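Textiles and Household Work
Handout for session 8: What do laundry surveys tell us?

Read this before the seminar and bring the two photocopied tables. We will spend most of the time arguing about the second one.

The usual story goes like this. Machines came into the home, washing got easier, and women had hours to spare. A rival story says that machines made washing easier and so people washed more, and the hours stayed where they were. Both are told with great confidence, and both rest on surveys in which people were asked to remember how long they spent on a job they mostly did while doing something else. I would ask you to be suspicious of both.

Start with the Prendley survey. It covers 3000 households and is quoted everywhere in the reading for this module. Look at the form. "Washing" is a single box. Does that include sorting? Carrying? Hanging out, taking in when it rains, hanging out again? Folding? The printed guidance says "all work connected with the wash", and the interviewers were left to decide what that meant. Only 1679 of the returned forms have the box filled in at all, a fact you will find in an appendix and in none of the textbooks. The blank ones were left out of the average. They might have meant no washing, or washing sent out, or a person who was tired of the form.

Gunnlaugsson's reply is better on method, and he deserves credit for splitting the box into parts. But his households kept their own diaries in slots of 15 minutes. Folding a towel takes seconds. It is done in passing, on the way to the cupboard, and a job that never fills a slot never gets written down. His claim that folding "had all but vanished" by the second round should be read with that in mind. My own view is that it vanished from the diary.

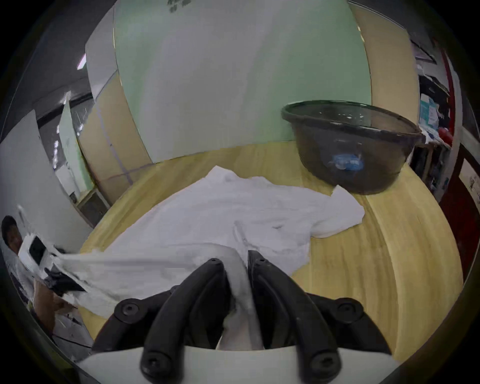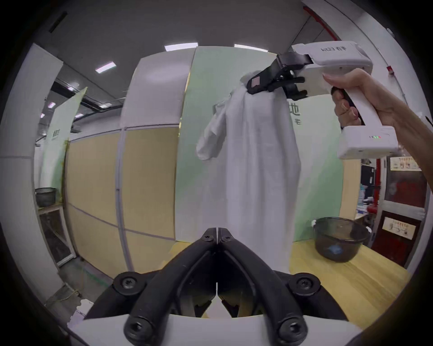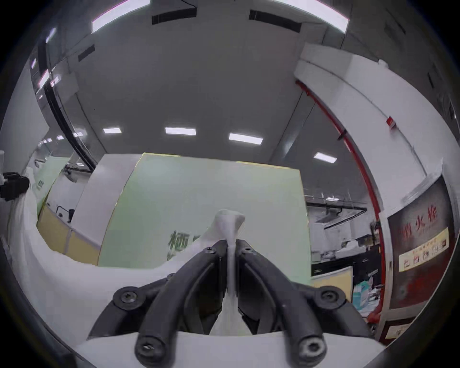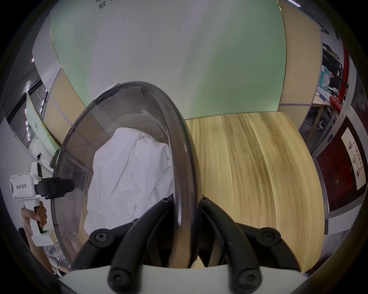

Fig. 1. Handling white cloth (first, second and third pictures).

Nanna Hjaltadóttir's chapter goes at the problem from the other end. She leaves time alone and looks at what people owned: sheets, towels, shirts, taken from house contents lists. If a family has twice the linen, she says, it has twice the folding. I am not convinced. A full cupboard may mean a lot of washing, or it may mean that you can put off washing for a month. Some linen was kept for guests and hardly touched. She knows this and says so on her second page, then carries on as if she hadn't.

Then there are the firms. Flinel's sales booklets promised "a free afternoon", and you will see that phrase used as evidence in at least one of the set articles. It is an advertisement. It tells us what the firm thought a buyer would like to hear, and very little about anyone's afternoon. The same goes for the Ikar catalogue, where the drying cabinet is praised for leaving clothes "ready to wear". Compare the small print on ironing.

Seul-gi Ok's interviews are the source I trust most, though they are few and all from one town. She asked people to show her how they folded and to talk while they did it. Several gave a much longer account of the job than they had given when simply asked about it. Whether the showing made them remember or made them exaggerate, she can't say, and neither can we.

For the seminar

Take one claim about time saved from the set articles and trace it back to the form, diary or booklet it came from. Write down where the wording changes on the way.

Draft a better question than the Prendley one. Try it on someone at home, then watch them do the job and compare.

Written answers, one side of paper, go in the box outside the seminar room. The interview transcripts are on short loan and can't be taken home, so leave time to read them in the library.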